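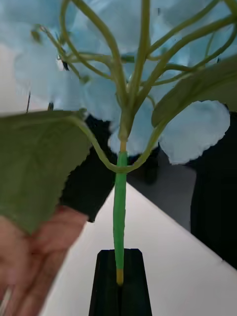
1/ Notes on hard water and kettles, after four months of logging. Posting them in one place so I can stop answering the same message.

2/ Starting point: tap water in Etthorpe, hardness 163 mg/L as calcium carbonate on my own titration kit. The utility's figure for our zone is lower. I trust the kit more than a zone average.

3/ What comes out of solution when you boil it is mostly the carbonate hardness. Bicarbonate goes to carbonate, carbonate meets calcium, you get scale. The sulfate part stays dissolved and does nothing to the kettle.

4/ So two towns with the same total hardness can scale at very different rates. Ask for alkalinity as well as hardness. If your supplier publishes one number only, buy the alkalinity drops. They are cheap and last a long time.

5/ Method: same kettle, filled to 700 mL, boiled, emptied, left open. Weighed dry on a kitchen scale that reads to 0.1 g. I weighed it every time I remembered, and that is not a schedule.

6/ Drying matters more than I expected. A wet kettle holds enough water under the rim to swamp a week of scale. Upside down overnight, then an hour the right way up. The first two weeks of readings were useless for this reason and I threw them out.

7/ Filter jug: Clakura, standard cartridge. Worked well at the start, faded earlier than the indicator said. The indicator is a timer. It does not measure anything.

8/ Ion exchange cartridges have a fixed capacity. Harder water uses it up sooner. A timer set for average water will be wrong for you in one direction or the other. Test the filtered water with the same drops you use on the tap.

9/ Side effect of fresh cartridges: filtered water is slightly acidic. Tea comes out redder and brighter, with no film. Coffee can taste thin and sour for the first few jugs. I blend in some tap water for coffee.

10/ The film on tea, for those who asked: calcium plus oxidized polyphenols at the surface. Lemon clears it. Milk hides it and adds a bit of its own. It is harmless.

11/ Descaling. I compared citric acid, white vinegar and the Fiva sachets. At the strengths I used all three cleared the base of the kettle. Vinegar smelled for days.

12/ Citric acid has one trap. If you boil it hard in a heavily scaled kettle you can put down calcium citrate, and that is harder to shift than what you had. Use it warm, not boiling, and rinse sooner.

13/ Never mix descaler with bleach. Acid plus hypochlorite gives chlorine gas. I know it is on every label. Two people wrote to me in April asking whether it would "speed things up."

14/ Energy. People claim scale doubles your boiling cost. With an exposed element under a thick crust I can believe some loss. On a flat base kettle with the element underneath I could not separate any difference from the noise in my plug meter.

15/ The heat has nowhere else to go, more or less. A scaled base runs hotter and cuts out early or fails early. The cost shows up as a new kettle, and much less on the power bill.

16/ Celina Kołodziej sent readings from her place, 550 mg/L, private well. Her kettle gained in a week what mine gained in a month. At that level a jug filter is pointless. She is pricing a softener.

17/ If you go that way, keep one unsoftened tap for drinking – softening swaps calcium for sodium, and the amount rises with the hardness you started with.

18/ Magnetic clamp, Ruangrit brand, on loan from a neighbor. On the pipe for three weeks. The weight gain sat inside the spread of the weeks without it. Small sample. I gave it back.

19/ Corrections to post 3: silica also contributes in some supplies – it makes a grayer, tougher scale that citric acid barely touches. Mine has very little, so I can't say much about it.

20/ Spreadsheet is a mess but I'll send it to anyone who wants it. Column F is in ounces until row 31, grams after that.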